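Virnuvgate Clubs Staff Recognition Data Card

Version 2
Maintained by the People and Culture Office, Virnuvgate Clubs
Contact: Thilini Jayawardena, Records Lead

Summary

This data set contains 709 nominations submitted under the Virnuvgate staff recognition program. Each record is a short written statement in which a member, parent, guardian or fellow employee names a staff member and explains which of the organization's values that person showed. The statements were collected on paper and through a web form, then transcribed, coded and stripped of identifying details.

The data set was prepared for internal program review and is shared with partner clubs on request. It may also be of use to those who study volunteer and staff recognition in community recreation settings.

Contents of the package

nominations.csv – one row per nomination
sites.csv – one row per club location
codebook.txt – value labels and coding rules
changes.txt – differences between version 1 and version 2

Background

Virnuvgate Clubs operates after-school, swimming, gymnastics and day camp programs at 23 locations, the largest of which are Dirville and Rokness. The recognition program replaced an older system in which site managers chose one employee each season. Staff surveys had shown that front desk, kitchen and cleaning employees were seldom chosen under that system, and the organization wished to hear directly from the people they served.

Collection ran from the start of the fall session until the end of May. Boxes were placed at the front desk of every location and emptied each Wednesday. The web form asked the same questions in the same order as the paper card. Nominations could be made in any language; those not written in English were translated by bilingual staff, and the field "translated" is set to yes for these rows.
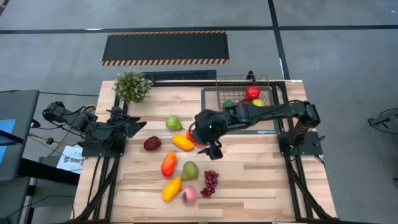 Each nomination was read by 2 coders, who worked separately and assigned one main value and, where warranted, one secondary value. The five values are Care, Courage, Fairness, Play and Welcome. Where the coders disagreed, the Records Lead made the final decision, and both original codes were kept in the file. Statements that describe an activity are also given a subject label drawn from the plain nouns in the text. The food and nutrition label, for instance, applies to any statement that mentions a particular fruit or vegetable, whether fresh or artificial like the orange bell pepper on the wooden tabletop in the photograph, and also covers cooking clubs, snack time and pretend grocery play. A statement may carry as many subject labels as it needs.

Fields in nominations.csv

record_id – a number assigned at transcription; it has no meaning outside this file
site_code – matches the code in sites.csv
month – month of submission, without the day
source – paper or web
nominator_type – member, parent or guardian, staff, or not stated
role_group – the nominee's general area of work
value_main – the value agreed on or decided
value_second – a secondary value, or blank
coder_a, coder_b – the original codes before any decision
subject – one or more labels, separated by semicolons
translated – yes or no
statement – the edited text of the nomination

Fields in sites.csv

site_code – short code for the location
program_mix – programs offered at the location during the collection period
pool – yes or no
size_band – small, medium or large, according to enrolment

Site names are not given in the file. Dirville and Rokness are named in this card only to describe the organization, and users should not attempt to match them to a code.

Editing and privacy

Names of nominees, nominators and children were removed from the statements and replaced with the markers STAFF, ADULT and CHILD. Nicknames, team names and unusual job titles were treated in the same way. Details of a health condition, a family matter or an injury were removed entirely, and the marker REMOVED stands in their place. Spelling was left as written except where a word could not be understood without correction.

Drawings on the backs of paper cards were not scanned. Many of the youngest members answered with a drawing and a single word – these cards are included if an adult had written down the member's explanation, and left out if there was no text to transcribe.

Employees were told of the program before the first boxes were set out and could ask to have nominations about them kept out of the shared file. Requests received after release are handled in the next version.

Known limits

Nominations are not a measure of job performance and must not be used as one. Employees who meet many families each day receive more nominations than those who work early mornings or behind the scenes, even under the present system. Part-time staff are under-represented for the same reason.

Web nominations tend to be longer than paper ones. Any comparison of statement length should treat the sources separately.

The value Play was defined loosely in version 1, and coders applied it to almost any statement about games. The definition was narrowed for version 2 and all affected rows were coded again. Results based on version 1 should not be combined with results from this version.

One small location had its box closed for part of the winter during lobby repairs. Its web nominations continued as usual.

Software

The files were prepared with Tufa, the organization's in-house records tool. Tufa is not needed to read them. All files are saved as plain text in UTF-8, and the two tables open in any spreadsheet program. Users who import nominations.csv should set record_id to text, as some entries begin with a zero.

Terms of use

Partner clubs may use the data for training, planning and program review. Statements may be quoted in internal reports provided that the markers are left in place. Publication outside the receiving organization, including on social media and in fundraising material, requires written permission from the People and Culture Office.

Users may not attempt to identify any nominee or nominator. A user who recognizes a person from a statement is asked to report the record number to the Records Lead so that the text can be reviewed.

Suggested citation

Virnuvgate Clubs, People and Culture Office. Staff Recognition Data Set, version 2.

Corrections

Errors in transcription or coding should be sent to Thilini Jayawardena with the record number and a short note on the problem. Accepted corrections are listed in changes.txt.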